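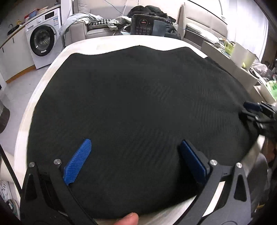 Black cloth with a diagonal weave, on a round white table.

Progress Report to the Wosero Fund -- Ritgate Mending and Sewing Program
Oct 30, 2024

Dear friends at the Fund,

We have had a full and happy stretch since we last wrote in June, and I hardly know where to begin! The Stoler Street room is open three evenings a week now, and 336 people have come through with coats, curtains and trousers in need of a hem. Between them they took home 1103 mended pieces, well past what we promised you in the spring.

Spending is close to plan. Thread and needles came in under budget, but servicing the old Bogdan machines cost $305 more than we had set aside -- two of them needed new motors, and we covered the gap from the sale of remnants.

Over the winter we would like to add a beginners' class in lining jackets, which people ask for constantly. A revised budget will follow with our next letter.

With warm thanks,
Ritgate Mending and Sewing Program

Contact us | © 2024 Ritgate Mending and Sewing Program | Back to top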